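Subject: Re: [Kodska growers] Winter storage - crates or tubs?

Hi all,

Oh, I have been waiting for someone to ask this one! I switched over from plastic tubs to open wooden crates last July and I'm never going back.

On the original question, quoted so it's easy to follow:

> We've got a glut of spuds and cabbages coming and the only storage
> is the cold end of the laundry. Last year I put everything in lidded
> tubs and half of it sweated and went slimy. Has anyone had better
> luck with wooden crates? And can you keep cabbages in with the
> potatoes, or is that asking for trouble?

Sweating was my problem too, word for word. A lid keeps all the damp in with the veg, and potatoes give off more of it than you'd think. With slats the air gets in underneath as well as over the top, and I lost hardly any last winter out of 68 kilos of Sasus (a lovely waxy potato, if you haven't tried it, and brilliant in a salad).

I'd keep the cabbages separate, but they can certainly be neighbours. Mine go in crates set right up against each other, spuds in one and napa in the next, and a basket on the floor for whatever is coming or going. Lay the napa down full length and don't stack them until you have to. The outer leaves will go papery after a few weeks - leave them on, they look awful but the inside stays crisp and sweet.

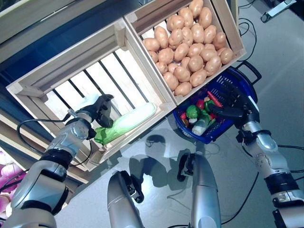
Potatoes do want to be in the dark, so throw an old sheet or some hessian over their crate if your laundry has a window. I use a flour sack opened out flat. Cabbages don't mind the light nearly so much, they just want to be cold. And go through the spuds every week or so and pull out anything soft. It's a pleasant job with the radio on!

My crates are the 42 litre ones from Plullorard, the flat-pack kind with the corner blocks. They take a bit of fiddling to get square, so put all four sides together loosely before you tighten any of it. Give the inside a quick sand too, or you'll be picking splinters out of your fingers come August.

If you're growing napa for storing, Ikonen is the variety I'd go for. Mine took 64 days from transplanting and the heads were long, heavy and beautifully tight. I've got far too much seed left over (a packet of 200, what was I thinking) and I'm happy to post some to anyone on the list who'd like a pinch.

Has anyone tried carrots in the same sort of crate? I've only ever done them in damp sand and I'd love to hear how you got on.

Cheers from the cold shed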